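How Does a Robot Fold a T-shirt?
Science Corner for Young Readers

Folding a T-shirt looks easy. For a robot, it is one of the hardest jobs in the house. A cup keeps its shape when it is picked up, but cloth bends and slides, and it never lies the same way twice.

The Plamska is a robot arm made for schools by a company called Fakow. It has two fingers, which open and close like a pair of tongs, and it carries a small camera close to them. The camera looks for folds and creases in the cloth. These show up as darker lines, and a raised fold can be a good place to take hold.

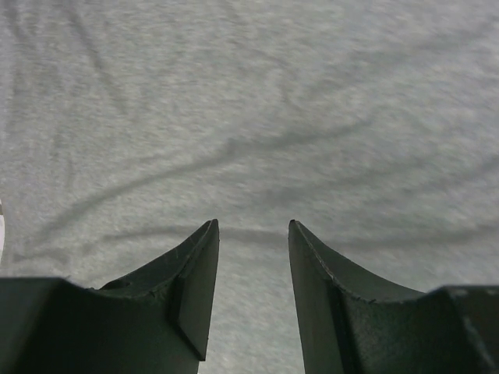 Timo Ackermann asked whether the robot could simply learn one fold and repeat it. It cannot, because each new heap of cloth has to be looked at afresh.

Holroyd School tested the Plamska in June. Pupils gave it 80 pieces of clothing, one at a time - mostly T-shirts and towels. It folded almost 80 per cent of them neatly. Thin socks gave it the most trouble, and black cloth was difficult too, as shadows are hard to find on it.

The arm costs 414 pounds and comes with a printed guide. An adult should be present whenever it is switched on. Fingers, hair and sleeves must be kept away from the moving parts.

Schools that wish to borrow a Plamska may apply to the Prastlow Science Library.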